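Ticket 3495
Subject: Saber pools seeded wrong, then "corrected" to something worse
Product: Fetemis bout manager, club license
Opened by: Beril Yazıcı, Zodarville Fencing
Opened: April 26, 2021
Status: Waiting on customer

Beril Yazıcı wrote:

We ran a trial of our spring saber event in Fetemis before using it for real. I imported the entry list with ratings and asked for pools seeded by rating. Four of our top fencers landed in the same pool. I deleted the pools and built them again and got the same four together. Our old spreadsheet spreads them out fine with the same list, so please don't tell me the list is bad.

Melahat Ağca (support) wrote:

Thanks for the report. In most cases this comes from the club separation setting. If it is on, the software moves fencers from the same club apart after seeding, and that can push high seeds together. Please turn it off under Event, Pools, Conflicts and build again.

Beril Yazıcı wrote:

Turned it off. Same pool, same four people. I'd also point out that those four are from four different clubs, so I don't see how club separation could have put them together in the first place. 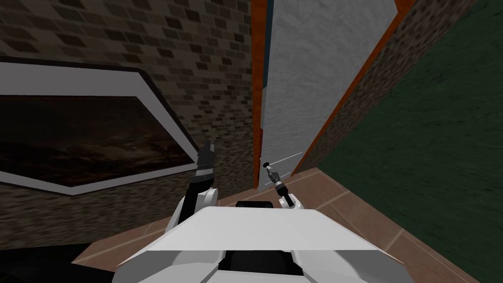

Is there a log I can look at that says why each fencer went where they did? I've been told "most cases" by support before, on the scoring box ticket, and it was something else that time too.

Melahat Ağca (support) wrote:

There is a build log. Hold Shift while you click Build Pools and it will save a text file next to the event. Please attach it. I am also passing this to Nesrin Sezer, who works on the import side.

Beril Yazıcı wrote:

Attached. Line 855 is where it goes strange. All four show "rating: none" and get put in at the bottom as unrated. On the screen their ratings show up perfectly well. So which one is the software using?

Nesrin Sezer (import) wrote:

It uses the stored value, and the screen shows the text that came in with the file. Those four have a space after the rating in your list. The import keeps the space, the seeding code doesn't recognize the result, and it treats them as unrated. Unrated fencers are filled in from the last pool backward, which would put them together.

Workaround: remove the spaces in the list and import again. Clearing the ratings inside Fetemis and typing them in by hand should also work.

Beril Yazıcı wrote:

"Should" also work. I tried both.

Fresh import with the spaces removed: pools look right.
Typing them in by hand: two fencers moved, two did not. I had to close the event and open it again before the other two took.

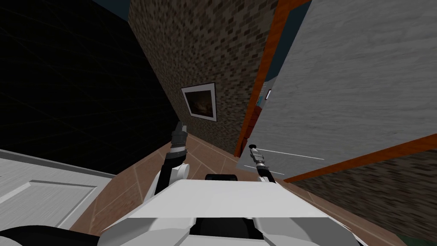
I've gone back through the October foil event, which we did run for real on this software. One fencer there had the same trailing space and was seeded last. She drew a pool she had no business being in and I have had to explain that to her coach, Serpil Ekinci, who was not charmed. How long has this been in there?

Nesrin Sezer (import) wrote:

Since the ratings import was rewritten, so yes, October would be affected. The fix is in build 1022, which trims the field and shows a warning for any rating it can't read. The reopen problem is separate and I can reproduce it. It is not fixed in 1022.

Melahat Ağca (support) wrote:

Beril, could you install 1022 and confirm with your original list, spaces included? If it looks good I will close this.

Beril Yazıcı wrote:

I'll install it on the spare laptop first. Please leave the ticket open until the reopen problem has its own number and I can see it. Last time something was split off from one of my tickets I never heard about it again.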